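# Chapter 2: The Chore Problem

In June of the year I started teaching this course, a student named Tobias Tran asked me when he could stop doing dishes. He had seen a clip of a machine loading a rack of plates, and he figured the rest was a matter of price. I told him to find out how long the clip had been sped up, how many tries it took, and who set the plates out beforehand. He came back with no answer to any of the three. Neither the company nor the people who reposted the clip had said.

This chapter is about those three questions. Chapter 1 dealt with motors, joints and sensors, and most of the news there was good. Arms are cheaper and steadier than they used to be. Chores are another matter. A chore happens in a room that was left in whatever state people left it, with things that bend, slide, tip and hide behind each other. Nothing in Chapter 1 tells you whether a machine can cope with that.

## 2.1 What counts as doing it

Take a job so small that most people would not call it a job: tidying the phones and stands on a table. A person does it while talking. For a machine it breaks up into finding each item, telling a stand from a phone, choosing where to grip, getting the fingers there without knocking the neighbor over, lifting, and setting down. A slip at any step spoils all the steps after it.

Two arms ought to make this easier, and sometimes they do. One can hold while the other works. They can also get in each other's way, and a crowded table leaves little room for either one to back off.
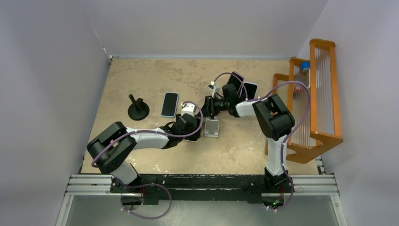
**Figure 2.1** Two arms working close together on a table with phones, stands and a wooden rack. The fingers of the right gripper are just above a light-colored phone stand.

Look at a figure like this and ask what it proves. A still picture can show that an arm reached a place. It can't show that the stand was picked up, or that it was put down where somebody wanted it. Students tend to fill in the happy ending on their own, and so do reporters and investors.

## 2.2 The trouble with success rates

Suppose the Branine workshop reports that its arm placed a phone on a stand in 34 trials without a miss. Before you are impressed, ask whether the phone was the same one each time and whether it started in the same spot. Delphine Nguyen-Tran, who ran the shop floor at Thibodeaux for 20 years, put it to me this way: "I don't care what it did in the good run. I care what it does when the part is upside down and the shift is short."

Her test was 200 parts, mixed, dumped out of a bin by someone with no stake in the result. If a person had to step in, that went in the log as a miss — even if the machine might have sorted itself out. Few of the systems pitched to her got as far as trying it.

I think her rule is fair for the home too. A helper that needs a watcher has not saved the watcher any time. Some readers will find this harsh, and the Imura and Ino case studies in section 2.4 give the other side its say. Both argue that a slow machine running overnight can still be worth having. Read them with the log sheets open, and check what was done by hand before the clock started.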